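**Sorting cell at Tondeston – progress update for November**

Hi all,

Quick version first: the cell is running, the packers haven't mutinied, and I still owe you a decent number on the afternoon shift. The longer version is below, with a cup of coffee next to me and the Trukero line thumping away on the other side of the wall.

You'll remember the grant covers moving the mixed-shape sorting for the Vudeleo play sets off people's hands and onto an arm. Until this fall, four of our packers did that job standing up, all shift, picking pieces out of trays by shape and color. It's the job people swap out of whenever they can. Wrists and shoulders were the big complaint, and boredom came a close second (their words were less polite).

We're still at the practice-board stage with the full range of shapes. The packers put the blocks out themselves, any way they like, and I think that's been the best thing we've done for the mood around here. They've gotten pretty devilish about it – tucking pieces close together, sneaking a star in next to a cylinder.
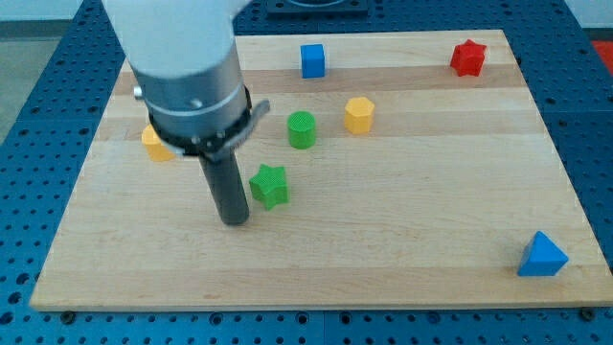 Will anyone lose hours because of the cell?

All four packers keep the hours they have now. Two of them have started learning to run the cell, and the other two are moving to final checks and box packing, where we've been short for ages.

Training has been slower than I promised. I'd planned on two sessions each and we ended up doing seven, mostly because the control screens were written for engineers and my crew wanted plain words. Fair enough! Aliyu rewrote the menus for us and the difference is huge. Stopping the arm, clearing a piece and starting up again is now something every one of them will do without coming to find me.

What's bugging me is the noise question. The cell itself is quiet, but it moved people closer to the Trukero line, and they've noticed. I'd like to spend what's left of the furniture money on a screen panel there, if that's okay with you. Also, the person at the cell now stands by themselves for long stretches, and a couple of them miss the chatter. We're trying a swap halfway through each shift and I'll tell you how it goes.

Still to do before the next report:

- a 100-tray trial on the afternoon shift
- a second stool for the cell (ordered, not here)
- sit-down with the packers about the new job titles and pay bands

The pay talk is set for Thursday and I'd love for someone from your side to dial in. Let me know and I'll send the link over.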